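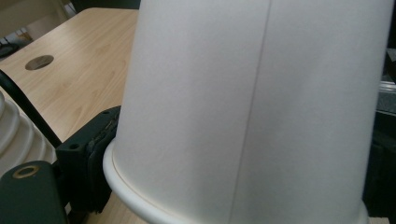 Chapter 3
Paper Cups and Bowls

Most disposable tableware starts as flat paperboard. A cup and a bowl may end up side by side on the same shelf, but they can be made in quite different ways. This chapter covers the parts of each and the words used for them.

3.1 Sidewall, seam and rim

The side of a paper cup is a sheet cut in the shape of a fan. The sheet is wrapped around a form until its two edges overlap, and the overlap is sealed. The line it leaves is called the side seam. The top edge is then curled outward to make the rolled rim. A rolled rim stiffens the mouth of the cup and gives a lid something to grip.

Shallow bowls are often pressed from one piece of board, so they need no side seam. Look first at the base and then at the rim when you compare one bowl with another.

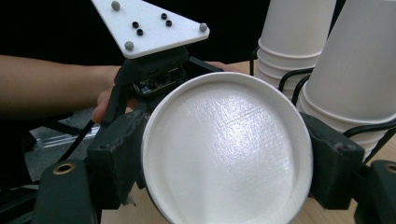 Figure 3.1 White paper bowl with a raised rim and a broad, flat base. The base has a faint crosshatch texture.

Before you go on, find a paper cup at home or at school. Turn it upside down and run a finger along the seam from the base to the rim. Make a sketch and label the sidewall, seam, rim and base. Keep the sketch, as you will add to it in Section 3.2.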